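Pennington Interfaith Chapel Opens Enrollment for Fall Study Program
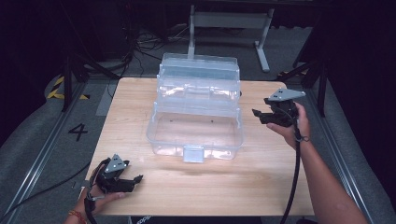 Registration Begins in July

The Pennington Interfaith Chapel will accept registrations for its fall adult study program beginning in July. The program is open to members of the congregation and to residents of the wider Pennington area, regardless of religious background. Last year 84 people enrolled, the largest group since the program was established.

Sessions will be held in the evening at 7:00 p.m. and will run for 10 weeks. Participants may choose between two courses. The first, an introduction to the Psalms, will be taught by Latrice Villanueva, the chapel's director of adult learning. The second, on mourning customs in Jewish, Christian and Muslim households, will be led by Fitriani Nugroho, who joined the teaching staff in the spring.

"Many of our families bring more than one tradition to the dinner table," Villanueva said. "They have asked for a place to study those traditions seriously, with time for questions."

Course Materials and Fees

Readings for both courses will be provided in print at the first session. The chapel library, which holds 1,000 volumes, will extend its evening hours while classes are meeting, and enrolled participants may borrow books whether or not they belong to the congregation.

There is a single registration fee for each course. Reduced fees are available on request, and all requests are handled in confidence by the chapel office. Child care will be offered in the lower hall for children age 2 and older. Parents are asked to note this need on the registration form.

Location

Classes will meet in the Cultus Room, on the ground floor of the education wing. The entrance from the parking lot is accessible by ramp. Registration forms may be picked up at the chapel office or requested by telephone.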